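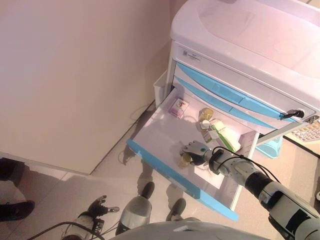 Home | News | Clubs | Contact

Print this item | E-mail this item

Robot club update from Osthorpe
16 May 2019

Hi all! It's been a busy spell for the club, so grab a coffee. Our big project this term is the medicine drawer task for the Stoltov student challenge. We have a real medical cart (white and light blue, very smart) and the idea is that the robot reaches into an open drawer and picks out the one thing we ask for. Sounds easy, right? Ha! The little amber vial is my personal nemesis. Boxes are fine, the bigger ones anyway, but a small glass thing standing upright needs the fingers to close just so, and they like to nudge it over first.

The students named the project Sang and they've logged 297 tries at it since January. I've read every line of that log – some of the comments can't be printed here. The best run so far is 10 clean pickups in a row, and you should have heard the cheering!

Next up is the trip to Dusulstead for the practice round. We get two slots at the table and two spare batteries, so please, please remember to charge them the night before. Permission slips go in the tray by the lab door. And if anyone has empty medicine boxes at home, bring them in, any size – we go through them fast.

This site uses cookies. By continuing to browse you agree to our use of cookies. OK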